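Getting the Last of It Out: Do-yoon Shim on Bottle Residue 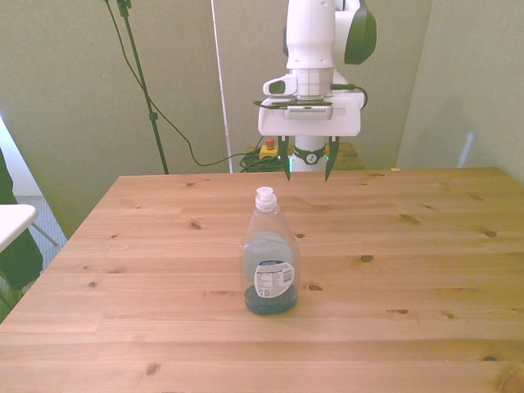

Do-yoon Shim measures what people throw away. At Prarko, a small packaging lab in Clustham, the work concerns dish soap: how much stays behind when a household decides a bottle is finished.

"The shape decides most of it," Shim said. "A tall neck is easy to hold and easy to aim. It also gives the soap a long wall to cling to on the way out."

The lab collected 276 used bottles from homes in January. Each was weighed as received, rinsed, dried and weighed again. The largest in the set held 700 milliliters when new. In the worst case, 50 milliliters remained.

Shim does not blame the users. A bottle kept upright drains back to its base after every squeeze, and when the level is low, each squeeze pushes out mostly air. "People hear the sputter and stop. They read it as empty."

Storing the bottle on its cap helps, provided the cap has a flat top and closes tightly. Many flip-tops do not. Adding water works too, but thinned soap comes out fast and tends to be overused.

Color matters less than Shim expected. A dark liquid in a clear bottle shows its level plainly, yet the film on the upper wall can make the bottle look fuller than it is.

The next round will cover refill pouches — a harder job, according to Shim, as the corners trap liquid and the seams have to be cut open before weighing. Ladov, a bottle molder, has supplied 2,000 blank caps for the same tests.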